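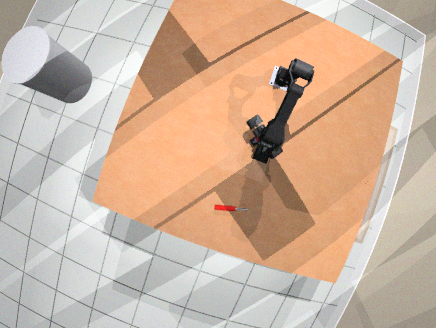
Before anybody starts a comparison run in the simulator, please go through this list with me from top to bottom, even if you did it only an hour ago. I know it feels slow, and I promise I was impatient with it too when Nataša first handed it over! The first thing I check is loose items on the table, and the red-handled screwdriver is a good one to practice on – it lies clear of the arm, so it can stay, but write it down. Shadows like the big brown one under the base can fool the camera settings, so note those as well.

Pliveo bench, arm and gripper comparison
Date: 27 October 2025
Checked by: Velimir Radulović
Second pair of eyes: Ruairi Lindsay

1. Arm base position matches the setup file – OK
Comment: Same numbers as for the Petek gripper. Please don't nudge it to get a nicer view.

2. Loose items noted – OK
Comment: See above. If you add a tool, add a line.

3. Speed limit set to 50 percent – OK
Comment: Ruairi would like to try 100 once both grippers have a full set of runs. I'm happy with that, but let's talk first.

4. Emergency stop tested from the controller – OK
Comment: Yes, even in simulation. The same controller goes on the real arm later, and it's a good habit for your hands to have.

5. Wrist camera view – OK WITH COMMENT 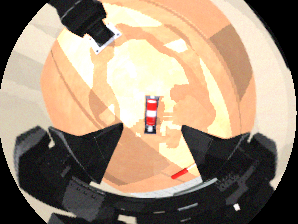 Item 5: wrist view, both fingertips in sight and the striped object between them, not touching.

Comment: Width is set to 1920 for both grippers, so leave it there or the two sets won't compare fairly. The corners are black in this round view, and Vasilis asked me to say that the crop should stay off. The light is patchy on the table, with a very bright area behind the object, so look hard at the outline before you sign.

6. Finger gap the same left and right – RECHECK
Comment: The object sits a little nearer the left fingertip. It may be nothing more than where it was placed, but I'd like Dušan to center it and run 5 slow closes before we score anything.

7. Log folder named and empty – OK

Open: item 6, with Dušan Hodžić. The Kustia gripper waits until that one is signed.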